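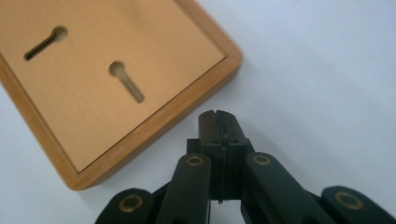
Jul 11, 2021

Weronika says the board goes up today. Weronika has said this before. It has been leaning in the hall since we came back from Casholm, and I had grown used to stepping round it, which she takes as proof that I never meant to hang it at all. She may be right.

My trouble is with the keyhole slots. Whoever made this thing cut them into the back pointing in different directions, and I have been told by two people now that this is clever. You can hang it upright or sideways, Gergely says, one slot or the other, whatever suits the wall. Fine. But then it hangs on one screw, doesn't it? A board that size on one screw is a thing that gets knocked crooked every time somebody shuts the front door. He says a dab of putty in the lower corners will hold it. Gergely also said the shelf would hold.

I'll admit the frame is nicer than I remembered. It has that orange-brown color and the corner is properly rounded, no splinters. The panel in the middle is paler and I can't make up my mind whether it was meant to match. The woman at Tasico swore the two would "grow together" with time. I have owned wood for a good many years and have yet to see any of it grow together with anything.

Measured the wall after lunch. Then measured it again and got a different answer, 3 mm off, so I used the first one. Weronika held the pencil and offered views. She wants it higher. I want it where I can see it without tipping my head back – this is supposed to be for notes and keys, after all, and she is the tall one.

The screws in the packet are short. I don't trust them in this plaster and I don't trust the plugs either, so I'll look in at Lema tomorrow for longer ones. The heads need to go through the round part of the slot and then slide down the narrow part, so no fat ones.

So it is not up. Weronika said nothing, in her way. There are pencil marks on the wall now, and I suppose that counts as a start. Soup for supper, the last of the dill.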